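9th September

Tea corner, Dwivedi room, second go at sorting it out. I said in June that I'd do the tea corner properly and then I didn't, so this is me doing it (mostly for my own benefit, but whoever picks up the Waten tasting after me might want the notes too).

First, the tablecloth. I love the tablecloth! I know there were complaints that green makes every cup look murky, but the white grid is so handy for putting things back where they were, and I've got used to it. It stays until somebody gives me a better one. The old Zedell cloth is in the bottom drawer if you hate the green that much, but it slides about terribly.

The plan today was to compare a bag steeped in the black cast-iron pot with the bottled corn tea, poured straight, no warming. I wanted to know if the bottle could stand in for the fresh stuff on days when I can't be bothered (there are a lot of those). Pot first, 2 minutes, then a second round at 16 with the same bag, which I fully expect to be horrible. 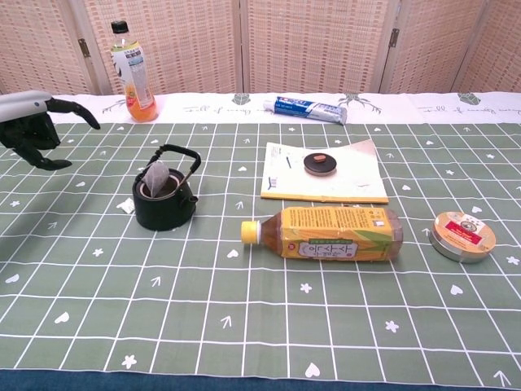

Tea corner before the first pour. Lid parked on the notebook, corn tea lying down in front.

Things I want to remember about the pot. The wire handle gets hot, so use the cloth mitt, and please don't pick the lid up by the rim, go for the little brown knob. It needs rinsing and drying by hand, no soap, and it mustn't be put away damp or we'll have rust again like we did in June. I spent a whole afternoon on that rust and I'm still a bit sore about it.

Bag wrappers: bin them as you go. I'm the worst for this, I know.

Results, such as they are. The 2 minute cup was lovely, nutty and soft, a tiny bit thin. The 16 minute one was less awful than I'd hoped, bitter at the back but drinkable with a biscuit. Bottled corn tea is sweeter than I remembered and tastes flat straight after the hot one, so next time I'd do it first, with a glass of water in between. Batch on the Gundham sheet is 2061, same as last time, so the notes should line up.

Still to do: find a proper rest for the lid so it stops living on my notebook, buy more mesh bags (the shop does packs of 20), and ask if we can have the small kettle back from the Zedell room. Also try the pot at 4 minutes, I think that's where the good cup is.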